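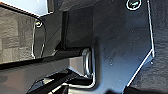
Reading time: 2 minutes

Equipment Review: Zerkel 600 Benchtop Centrifuge

The Zerkel 600 is a benchtop centrifuge intended for small and mid-sized clinical laboratories. It is sold through Elletti, which also handles service contracts and spare parts. Our laboratory services group evaluated one unit over 12 weeks at the Skukness outpatient clinic, where it replaced an older model that could no longer be repaired at a reasonable cost.

Installation and setup

The unit arrived fully assembled, with the rotor packed separately. Two members of staff are needed to lift it onto the bench. Leveling was completed with the adjustable feet, and the distributor's technician carried out the initial speed check the same morning. The printed manual is clear on safety matters but thin on programming. Staff relied mainly on the quick reference card, which should be laminated before use in a working laboratory.

Daily operation

The control panel stores 10 programs. Each can be locked with a supervisor code, a feature our staff valued once the standard settings for serum and plasma tubes had been agreed. A routine cycle at the clinic is 10 minutes. The lid releases promptly at the end of the run, and the end-of-cycle tone can be lowered but not switched off.

Noise is acceptable for a shared room. Conversation at the next bench is possible during a run, although the pitch rises noticeably during braking. The imbalance sensor is strict. It stopped several runs in the first month when tubes of different fill levels were placed opposite one another, and loading practice improved as a result.

Cleaning and maintenance

The bowl has rounded corners and wipes down easily. The rotor lifts out after a single fastener is released. The lid gasket is the weak point of the design: residue collects in the groove, and a soft brush is required to clear it. We recommend adding this step to the weekly schedule.

Replacement buckets from Ďurica were also tested and fitted correctly. Laboratories should confirm with the distributor that the use of third-party buckets does not affect warranty coverage - the wording in our contract was unclear and had to be clarified in writing.

Service and support

One fault occurred during the evaluation, a lid switch that failed to register as closed. The part was replaced under warranty within two working days. Telephone support was courteous, though calls placed after 4 p.m. were returned the following morning. The warranty runs for 60 months on the motor and 12 months on all other parts.

Assessment

The Zerkel 600 is suitable for clinics with a steady, moderate flow of samples. It is less suitable for sites that require refrigeration, as no cooled version is offered at present. The purchase has been approved for Skukness, and a second unit will be considered in July, subject to the equipment budget.

Rating: 4 out of 5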